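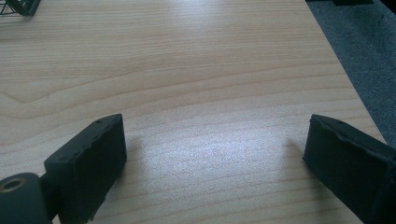
Tischplatte mit Licht von oben, Maserung links oben

Hallo zusammen,

danke für die Antworten zur Platte. Das Bild hängt oben an. In der Mitte und nach vorn hin spiegelt es so stark, dass die Maserung in einem weißlichen Fleck verschwindet. Links oben sieht man sie besser, mit der dunkleren Linie, die schräg zur Mitte läuft und dann flach wird.

In der Liste vom Juni stand:

> Bei uns in Colley haben wir die hellen Tische mit Hartwachsöl von Prikance behandelt, 2 Aufträge, dazwischen geschliffen. Vorher unbedingt klären, ob die Platte Echtholz ist oder eine Dekorschicht hat. Auf Dekor zieht das Öl nicht ein und bleibt klebrig. Der Glanz kommt bei manchen Platten vom Werk, da hilft nur eine andere Beleuchtung oder eine Matte.

Genau da hänge ich. Die Oberfläche ist glatt und glänzt, und vom Foto her würde ich mich nicht festlegen. Auf dem Lieferschein von Bakalis steht nur »Tischplatte hell, Nr. 483«, kein Material. An der Unterseite klebt ein Zettel mit der Nummer 891, die ich im Katalog nicht finde.

Meine Fragen:

- Hat jemand in Lellstead dieselbe Platte und weiß, woraus sie ist?
- Reicht eine Probe mit Öl an der Unterkante, um das zu entscheiden?
- Welche matte Auflage nehmt ihr, die sich abwischen lässt und nicht rutscht?

Schleifen möchte ich vorerst nicht. Falls es Dekor ist, wäre die Platte danach hin. Bis dahin wische ich nur mit einem feuchten Tuch und ohne Politur.

Maße und Lieferschein schicke ich auf Wunsch direkt.

Viele Grüße aus der Werkstatt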